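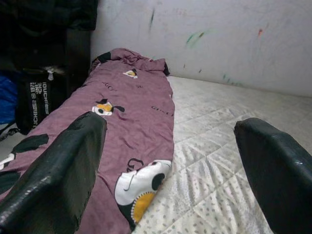
24/05/2020 - Didelska will open its Plokilach workshop to visitors for 2 days in July. Staff will run a two-fingered robot arm on household jobs, including work with fabric on a quilted mattress. Visitors can watch each run and put questions to the operators.

"People should see the slow parts too," said Eugénie Texier, who leads the demonstrations. Entry is free. There are 700 places, and booking is required.

Recent items
Didelska and Bright extend agreement
Totow site adds 81 jobs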